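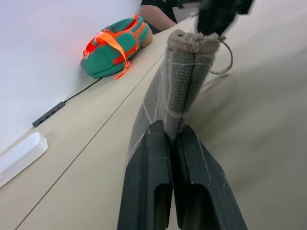

Budgeting for a first robot arm for handling small fabric goods: what are we likely to have left out?

Asked in: Equipment and Purchasing
Posted 2019-07-29
2 answers

We are a small sheltered workshop in Enthorpe. Our principal work is the finishing and packing of cloth articles for other firms: hessian bags, drawstring pouches, small rucksacks, rolled table runners and the like. The articles arrive flat or loosely folded and leave us rolled or folded to the customer's pattern, with any cord or strap tucked in.

Our management board has agreed in principle to the purchase of one table-mounted robot arm, to work beside our staff on the rolling and placing of hessian articles. We have been asked to submit a budget paper in January. The intention is to place an order before the end of our financial year.

We have obtained two written quotations, one from Winville and one from Sumon. Both cover the arm, the controller, a gripper with two fingers and one day of training. The Sumon quotation also includes a small camera for the wrist of the arm. The Winville quotation does not, although a camera may be added at extra cost.

We should be grateful for advice on the following matters.

First, which costs are commonly omitted from a paper of this kind? We have allowed for delivery, installation and insurance.

Second, is a plain gripper with two fingers suitable for coarse woven cloth, or should we set money aside for a different type from the outset?

Third, would it be acceptable to use our existing work tables? They are beige, of a good size and in fair condition, and they are placed together in pairs so that there is a join in the working surface.

We do not have an engineer on the staff. The person who would look after the arm at present looks after the sewing machines and the label printer.

ANSWER 1
Marked as accepted by the person who asked

The following is based on the purchase of two similar arms by a textile repair service, over two budget years. The first paper we submitted was too low and had to be revised, which delayed the work by several months.

Costs commonly omitted

Fingers and finger pads. Treat these as goods that will be used up. Coarse cloth marks and wears the gripping faces, and fibre collects in any hollow or channel in the finger. We order pads in packs of 12 and keep one full pack in the cupboard at all times. Ask each supplier for the price of a replacement finger as well as the price of a pad, as the two are sometimes confused in quotations.

Cables, hubs and power. The quotation will normally include the cable between the arm and its controller. It will not normally include the USB hub, longer leads for any additional camera, cable clips, or the extra wall sockets you may find you need. None of these is costly by itself. Together they came to around 200 pounds for our first table, and the money had to be found from the stationery budget.

Setting-up time. This was our largest error. The supplier's day of training teaches your staff to start, stop and move the arm. It does not teach the arm to roll your articles. You should allow paid hours for a member of staff to sit at the table, present articles, put them back to their starting position and keep a record of which attempts were satisfactory. We recorded 2000 attempts on a single article before we were content to leave it in regular use. Hessian is slow in this respect, as a roll that is not held firmly will begin to open once it is put down.

Spoiled stock. Agree with your customers in advance that a number of articles will be set aside for trials and not returned. Cord loops suffer more than the cloth does. A loop standing out from the side of a roll will catch on a finger or on the next article, and if it is pulled hard the stitching gives way.

Yearly inspection. Obtain a price in writing before ordering.

Type of gripper

Two fingers will serve for articles that are already rolled, provided that the roll is taken near its end and there is enough thickness for the fingers to close upon. They serve less well for a single flat layer, which tends to slide or fold under the fingertip. Suction is of little use on hessian, the weave being too open. My advice would be to buy the standard gripper, put a modest sum in the second year under the heading of a replacement gripper, and decide after six months of use.

Tables

You may use your own tables if they are level and do not move when leaned upon. The join requires attention. If one table stands even slightly higher than the other, the gripper will meet the raised edge when it reaches low for a flat piece of cloth. Either bolt the tables together from beneath or arrange the work so that the arm does not need to cross the join. Pale tables present one further difficulty with natural hessian, as the colours are close and a camera may have trouble finding the edge of the cloth. A plain dark mat is a cheap remedy and should appear in your paper.

I would also recommend that you include a line for trays and containers. Staff will put trial articles, lids and small parts wherever there is space, and the arm's reach must be kept clear of anything that is not part of the task.

Comment from the person who asked: Thank you. The point concerning paid hours had not been considered at all and will be added. May I ask whether your insurer required anything in writing about staff sitting at the same table as the arm?

Reply: Yes. Ours asked for a written risk assessment and a plan of the table showing where each person sits. The supplier provided a blank form for the first. I would advise you to request both documents before signing, and to ask your insurer directly, as requirements differ.

ANSWER 2

We looked at Winville, Sumon and Goossens and chose Goossens in the end. The price was higher but a spare gripper was included and the telephone support was without a time limit. I cannot comment on hessian. Ours is used for cardboard.

I would question whether you should purchase at all in the first year. Goossens offered us hire by the quarter, with part of the hire charge taken off the price if the arm was kept. Boards are generally more willing to approve a hire charge than a capital sum, and you would have real figures from your own table to put in the paper. It may be that the other two suppliers offer the same if asked.

Get the camera. Adding it later meant a further visit and a further charge.

Comment on this answer: Please note that hire agreements may exclude wear to the fingers and damage to the cable at the wrist. Ours did, and the charge at the end of the quarter was disputed for some time. The condition of the equipment should be recorded by both parties on the day of delivery.

Comment from the person who asked: This is noted. We have written to Winville and Sumon to ask for hire terms and shall add their replies to this page when they are received.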